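Finding Your Way Around the Moon's Terminator With a Small Telescope

If you have a modest telescope and a patch of sky between the rooftops, you already have what you need for one of the nicest evenings in amateur astronomy. I mean following the terminator, the line where lunar day meets lunar night. I've been doing it from my back steps in Beaudoin for longer than I care to add up, and I still get a little thrill when a crater rim catches the sun while its floor is pitch black.

Most beginners wait for the full Moon, bless them, and then wonder why it looks so flat. At full Moon the sunlight falls nearly straight down on the side we see, and the shadows shrink away to almost nothing. Try a few days after new Moon instead, or right at first quarter. First quarter is friendly in another way too — it's up in the early evening, so you can look after supper and still get to bed.

Getting set up

Carry the telescope outside a good half hour before you want to use it, so the tube and mirror can settle to the night air. (In July, when my porch holds the day's heat like an oven, I give it longer and set up on the grass.) Start with your lowest-power eyepiece, the one with the biggest number printed on it. Get the Moon centered, focus on the curved outer edge, and only then work your way in. If the glare bothers you, leave a porch light on behind you, or screw in a moon filter if you own one.

Once you've had a good long look at the whole thing, slide over to the terminator and start at the southern end. It's the roughest ground, crater piled on crater, and very easy to get lost in. Pick one feature that you could describe to a friend over the phone, something with a peak in the middle or a smaller crater biting into its rim, and make that your home base for the evening.

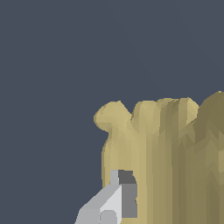 Ignacio Medina wrote in to say that he gave up on the southern highlands for his first year and began with the edge of Mare Imbrium, where the Apennine mountains make a long curve that even a tired eye can follow. He thinks beginners should learn the seas first and leave the crowded parts for later. I can't argue with that, and if the south gives you a headache, please do it his way.

Drawing what you see

Now get out a pencil. I know, I know, you can't draw. Neither can I, and my first notebook is full of things that look like fried eggs. Draw a circle the size of a jar lid, put in the terminator, and mark your home-base crater. Shade the shadows first and leave the bright places as bare paper. Write down the time when you start, and again when you finish, because the shadows really do creep along while you work.

Then go back to the same crater after 2 hours and draw it again on the same page. Close to the terminator you may find that a lone bright speck has grown a neighbor, or that a sliver of floor has come into the light. The peaks out on the dark side of the line are the best for this, little sparks with nothing around them.

If it's all shimmering like the bottom of a creek, drop back to lower power and wait. The air often steadies for a second or two at a time, and those seconds are when you'll see the fine detail — keep your eye at the eyepiece and let them come to you.

The next clear night, look for your home base again. The terminator will have moved well past it and the shadows will be shorter, so it may take some hunting. Put the new drawing on the facing page, and note which eyepiece you used, which I forget to do about half the time.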